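Fleltwood shared kitchen refit: progress report to the Liyanage fund
30/07/2020
Prepared by Sajib Wickramasinghe

Spending to date is 990 of the small items line. I am still not convinced the tableware budget was the right place to start. The shelving from Skollent has slipped again – they now say 12 working days, and they said much the same in April.

Tables are dressed and utensil storage is being set out. The perforated holders should let chopsticks drain, or so the supplier claims. I would want a month of daily use before ordering the other six. The flowered cloths look cheerful enough, but I doubt they will stand up to regular washing.

Fulden has asked for a completion date. I would not give one until the shelves are on the wall.
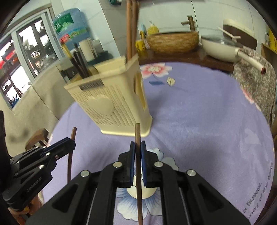
Cream chopstick holder and flowered cloth, with chopsticks held upright in front.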